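Cuaderno de taller, banco de equipos
Agosto, entrada de las 13 h

Sigo con la torre negra del lote de Barredo. La otra torre del mismo lote quedó cerrada ayer y está en la estantería con su etiqueta de Prundisine. Lo de hoy es sobre todo memoria y cables.

Síntoma anotado en la hoja de entrada: pitidos largos al encender, sin imagen. Con un solo módulo arranca a veces. Antes de pedir nada a Cerkbridge quiero descartar módulos y ranuras por separado, porque la última vez pedimos memoria y lo que fallaba era la placa.

He cambiado el sitio de la placa gris con los soportes. Ahora va contra el panel acanalado, por debajo del riel, con los soportes de frente abierto a la izquierda y los marcos con ranura a continuación. Antes la teníamos plana sobre la mesa y los módulos acababan debajo de los destornilladores. De pie se ven mejor y no se les apoya nada encima.

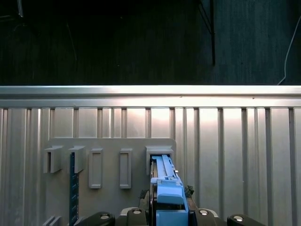

Reglas para usarla, que luego cada uno lo hace a su manera: módulo pendiente de probar, en los soportes; módulo probado y bueno, en los marcos. Los malos no vuelven a la placa, van a la bolsa con el número de ficha. Se cogen por los cantos. Si alguien deja uno a medias, que lo apunte en la hoja del banco con la hora.

Al mediodía, repaso de la torre. Tumbada, tapa fuera. Orden que he seguido:

- Corriente desconectada y botón de encendido pulsado unos segundos.
- Polvo con brocha, primero la zona del procesador y después la jaula de discos. Poca cosa.
- Mazo de la fuente: los hilos amarillos y negros hacen un lazo hacia el centro y estorban al meter la mano. Pendiente de una brida.
- Conectores SATA: los dos entran bien. Los he sacado y vuelto a meter.
- Gráfica bien asentada, no la toco.

La cinta plana negra pasa muy cerca de las ranuras de memoria. Hay que apartarla con el dedo cada vez y no me gusta. Si se va a probar una serie larga, mejor sujetarla antes.

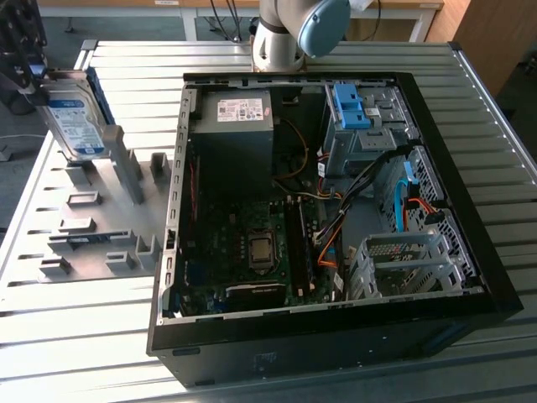
Torre de Barredo sin la tapa lateral. Las ranuras de RAM, negras, a la derecha del procesador.

Pruebas de memoria: he preparado la tabla, todavía sin resultados. Cada módulo pasa por las 2 ranuras, arranque en frío, y se anota pitido o imagen. Si falla siempre en la misma ranura con módulos distintos, se da por mala la placa y se cierra la ficha 179 sin más vueltas. Si falla siempre el mismo módulo, se retira y se pide uno a Cerkbridge.

La pasta del procesador no la cambio por ahora. El disipador está guardado en su caja, en el cajón de abajo. No encender sin montarlo, aunque sea para una prueba corta.

Material que falta:
bridas pequeñas
bolsas antiestáticas (quedan 7)
alcohol isopropílico
etiquetas de las estrechas, las anchas tapan el número de serie

En Rerkgate piden que los equipos salgan con el cableado recogido y foto del interior. Hacerla después de poner la brida. La última devolución fue por eso y llevó más de 13 días cerrarla.

Para la tarde: montar el disipador, empezar con los módulos y pasar la tabla a limpio en la carpeta común. La tapa lateral está detrás de la puerta, con los tornillos pegados por dentro con cinta.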